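Skestby tenants face new service charge formula from February

Business tenants at the Skestby estate will pay for heating and shared services under a revised formula from February, after the managing agent, Poirier, confirmed that the flat rate per unit is to be withdrawn.

The change applies to all 30 units. Charges will in future be calculated from floor area and metered heat consumption, with a separate fixed element for insurance and the upkeep of common parts.

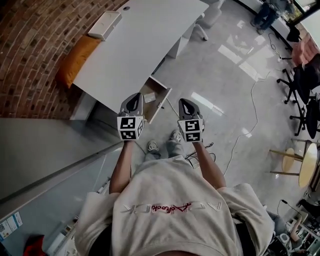
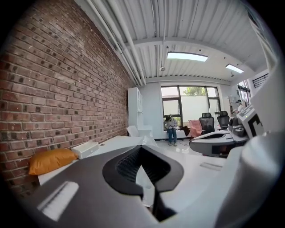 Under the present arrangement each tenant pays 3,825 a year whatever the size of the unit. The sum was set when the estate was first let and has been adjusted only for inflation. Poirier said in a letter to tenants that the method no longer reflected the way costs arise, as the larger units account for most of the heat drawn from the central plant.

Heat meters have been fitted to the supply pipework of each unit by Guduter, the contractor that also maintains the boilers. Readings will be taken remotely every three months and billed in arrears. A tenant who disputes a reading may ask for the meter to be tested, and will bear the cost of the test if the error is found to be within 4 per cent.

The fixed element will be apportioned by net internal area. Mezzanine floors count at half their measured area, and stairwells and plant cupboards are left out. Tenants have been sent a measured plan and may submit corrections before the first bill is issued.

Shirley Bélanger, who handles the Skestby account at Poirier, said the total recovered from tenants was not expected to rise in the first year. "The budget is the same budget. What changes is the share that falls to each unit, and for most of the smaller ones that share goes down," she said.

Not all tenants accept the figures. Shoaib Khokhar, whose joinery business occupies one of the larger units, said his own estimate showed an increase of almost a third. He has asked for the consumption data behind the agent's projections, and for the fixed element to be phased in.

"Our unit has a high roof and no insulation above the sheeting," he said. "We can turn the thermostat down, but we can't alter the fabric of the building under the lease. That is a matter for the landlord."

Poirier said roof insulation was under review and that no date had been set for any work. Improvements of that kind would be treated as capital expenditure and would not be passed on through the service charge.

Prellora, a surveying practice engaged by several of the tenants, has advised them that the leases allow a change of method if reasonable notice is given in writing. Ginette Després, a partner in the practice, said the main point still open was the treatment of empty units. The draft schedule spreads their heating costs across the occupied ones, and she has written to the agent proposing that the landlord should meet them instead.

A reply is expected before the final schedule is circulated. Tenants will be able to inspect the supporting accounts at the estate office from 9am by appointment.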